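# Handing over the lids: a conversation at the Plolis practice kitchen

The practice kitchen at Plolis is on the first floor of a building that also holds the firm's offices and its uniform store. Plolis provides home support to people who need help with meals, washing and daily routines. Since June it has been using the kitchen to develop a tabletop arm, supplied by Groketti, for small handling jobs: opening and closing pill organisers, picking up jars and tubs, moving packets out of the way.

The support worker interviewed for this piece spends two shifts a week operating and correcting the arm. The remaining shifts are ordinary home visits. She asked for her name to be left out, as did the shift planner who joined us for the last part of the conversation.

"The first thing that changed was how I look at a worktop," she said. "On a visit I move a box with my elbow while I'm doing something else. With the arm, moving the box is a job. It has a start position, an approach and a release, and each one can fail separately."

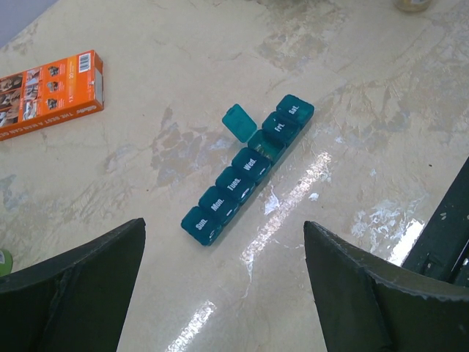 *The weekly organiser with one lid up, between Wednesday and Friday.*

The lids take up most of her time. They are small, the hinge is stiff when new and slack after heavy use, and the force that opens one lid can shift the whole row. A person steadies the organiser with the other hand without thinking about it. The arm has one gripper and has to manage without.

"You learn to come in low and along the row," she said. "Come in across it and the thing turns round on you. I knew that with my own hands, I suppose, but I'd never had to put it into words for an engineer."

Putting it into words is now part of the job description. Each run is logged in a system called Nirnora, where the operator records the task, the result and, for a failure, the stage at which it occurred. By the time of our visit the log held 1,549 runs. The support worker reads back through her own entries at the start of each shift. She dislikes the fixed list of failure codes, which has 69 entries and, in her view, no good code for a lid that opens and then drops shut again.

"I put it under 'release' and write a note. Somebody else puts it under 'object moved'. Then we get a chart that says we have two problems."

The arm does not dispense medicine, and Plolis has no plan for it to do so. Filling an organiser and checking it against the chart remain the work of a trained person. What is being tested is the handling: whether a client with poor grip could ask for a particular day to be opened and have it done without the contents going across the worktop. 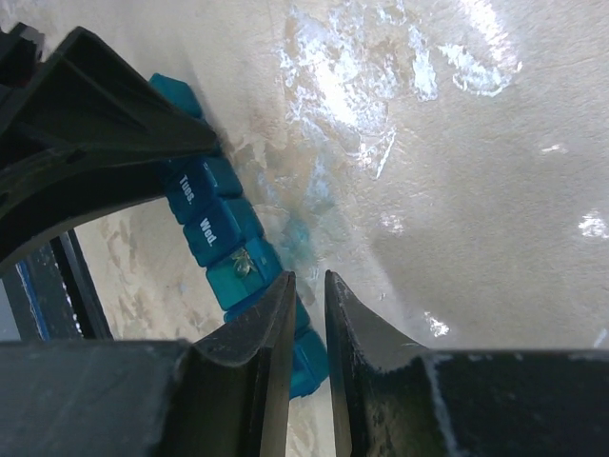 Reflections are a standing difficulty. The practice worktop is glossy, as many kitchen worktops are, and bright patches move as the arm moves. The engineers at Groketti first suggested a matt mat. The support staff argued against it, on the grounds that clients' kitchens would not have one, and the worktop stayed bare.

"That was the first time I felt we'd been listened to," she said. "Before that we were more or less pressing the button."

Her opinion of the effect on the team is mixed. The operating shifts are easier on the back and finish on time. They are also quieter. On a visit she talks to the client throughout, and notices things – a meal not eaten, a slipper split at the heel. "The arm isn't going to notice the slipper. If it saves me ten minutes on lids and jars, I want those ten minutes left in the visit. I don't want them taken out of it."

The planner, who sets the rota for the Owusu Road area, accepted the point but would not promise anything. Visit lengths are agreed with whoever is paying for the care, and Plolis can only propose them. What he could say was that six staff had been trained as operators, that all had kept their visiting rounds, and that this was deliberate.

"If you take people off visits altogether they stop knowing what a normal kitchen is like," he said. "Within a few months they'd be setting up tidy tests." 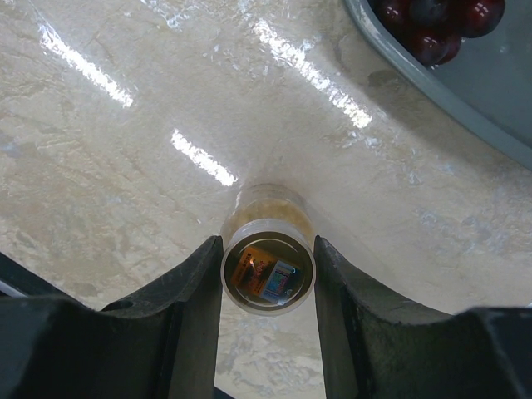 *A small clear container held in the gripper, with cherries in the bowl behind.*

Clear containers are the subject of the current block of work. The gripper closes to a set force, and the question for the operator is where along the wall to take hold. Too near the rim and the container can tip; too far down and the fingers touch the worktop first. The support worker prefers a hold just below the rim, and has asked for the approach height to be something she can adjust herself between runs. At present a change has to be requested from Groketti, and comes back the next morning.

She would also like the operating shifts to carry the same pay supplement as weekend visits. The planner said that request had been received and was with the finance team.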